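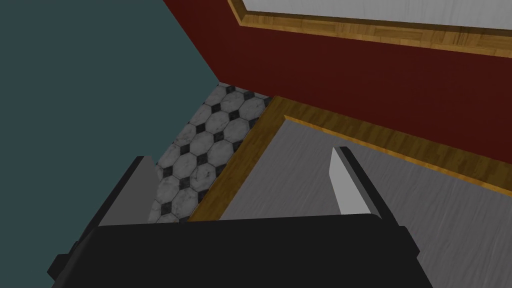
Viston Pace 1,160 cc: how do I check the float level on the Bratau carburetor?

Ornella Marras
The car is a Pace sedan with the original single-barrel Bratau. I rebuilt the carburetor in February with a new needle valve, a new bowl gasket and cleaned jets. It now smells of fuel after a short drive and leaves soot on the plug insulators, and the throat of the carburetor is damp when I take the air cleaner off. The choke opens fully. Do I measure the float with the lid right side up or upside down, and with or without the gasket in place?

Siu-fong Kan
Measure with the lid upside down and the gasket off. Let the float rest on the needle under its own weight without pressing on it. The distance that matters is from the bare gasket face of the lid to the highest point of the float, taken at the end away from the hinge pin. The setting is on the instruction sheet that comes in the rebuild kit. Use the sheet for your carburetor number, stamped on the mounting flange, as the early and late bodies take different floats.

If the reading is smaller than the specified one, the fuel level is too low. If it is larger, the level is too high, and that would fit your symptoms. Adjust by bending the small tang that bears on the needle. Do not bend the float arms. Move the tang a little at a time and measure again after each change.

Check the sealing washer under the needle seat before you bend anything. The kits contain washers in more than one thickness. A thin washer in place of a thick one moves the seat and changes the float height with it. Mine is stamped 681 and came with the thick washer from the factory.

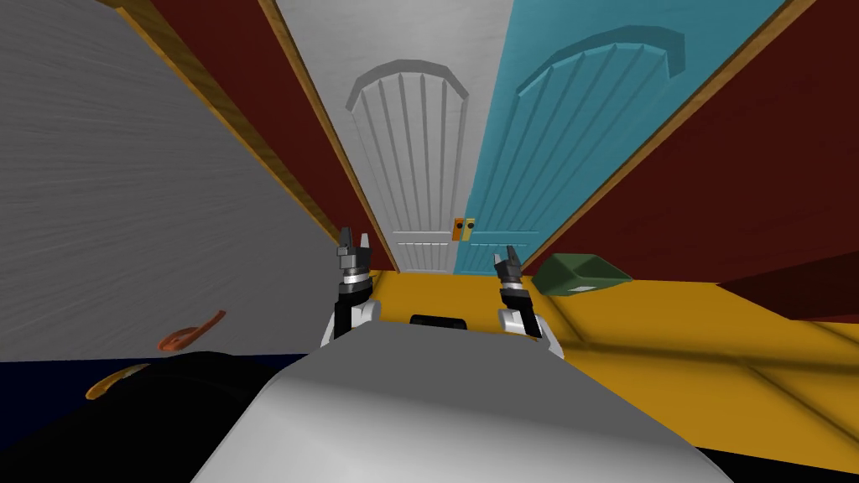
Ornella Marras
Mine is also a 681. I found the old washer in the parts tray and it is clearly thicker than the one I fitted. The reading was too large, as you described. Should I anneal the old copper washer and reuse it, or buy one?

Siu-fong Kan
Buy one. They cost very little and the old one will already have a groove in it. Then measure the float again before touching the tang.

pushrod_dale
could be the pump. had the same thing on my Jarnuslow wagon and it was the pump, put a regulator on it and it was fine. floats are hardly ever wrong

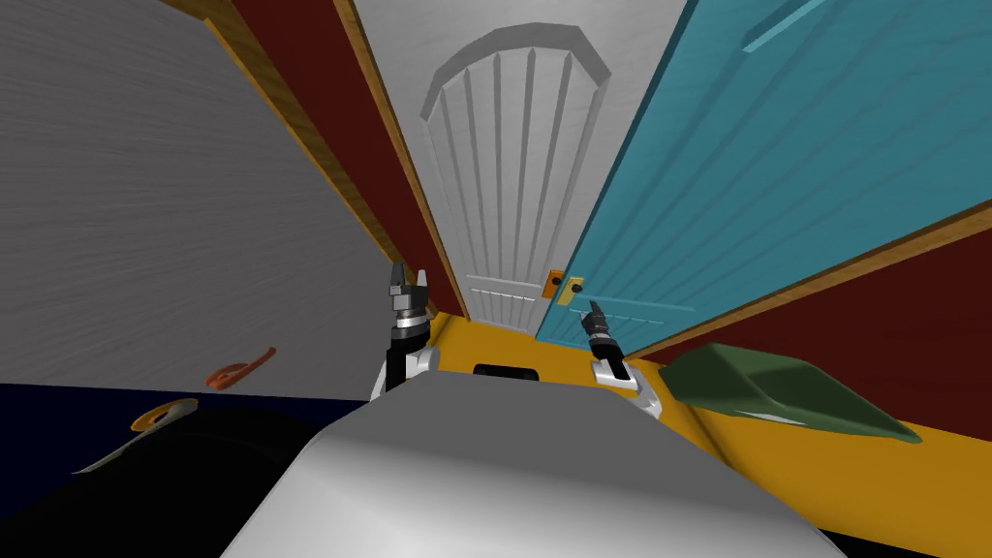
Siu-fong Kan
Pump pressure is worth testing if the washer does not cure it, particularly if someone has fitted an electric pump. Put a gauge on a tee in the line at the carburetor and read it at idle. Compare it with the figure in the workshop manual. One caution on the measuring itself, as people often post phone photos of a float and ask whether it looks level – you can't judge that from a picture. Look at the one just above this reply, where the walls, doors and floor all run at steep diagonals. A lid photographed at that sort of tilt could be set right or wrong and you would never know. Use a depth gauge or a drill shank of the correct diameter, held square to the gasket face.

Ornella Marras
New washer fitted, tang not touched. The float height is now within the tolerance on the sheet. After around 300 miles the plugs are light tan and the throat is dry. I put a gauge on the pump on Thursday for completeness and it was in range – original mechanical pump, so I have left it alone.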